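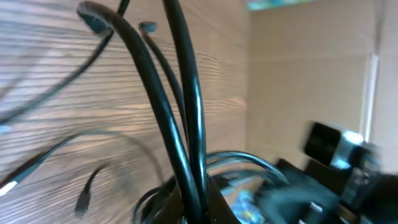
Last changed: August 3, 2019

Sorting the black cables

The cable corner has been on my list since I moved the desk. Everything in it is black, which makes tracing anything by eye a waste of time. There are two thick cables, several thin ones, and one with a white-tipped plug that I can at least find again. The rest looks the same until you have the connector in your hand.

Procedure so far: pull one cable free from the bundle, follow it to both ends, put a paper flag on each end, write the length in centimeters. The longest one measured 322. The shortest worth keeping was 264, and anything under that went in the drawer with the adapters.

Coiling is where I lost most of the evening. The thick cables don't take a tight loop. They spring open and drag the thin ones with them, so thick and thin now get coiled separately. I use over-under for the thick ones and a plain flat coil for the rest, tied with Toft hook-and-loop straps - 2 per coil, on opposite sides. Zip ties are out. I have nicked insulation cutting them off before.

Helju Grigaitė wrote to suggest a Trorkis tray screwed to the wood, with the spare length lying flat in it. I would want to check the screw length against the panel first. A tray also does nothing for the dangling ends, and those are what catch on my sleeve.

Still open: labels that survive handling. Paper flags curl. I have a roll of Pukura tape on order and will redo the lot in September.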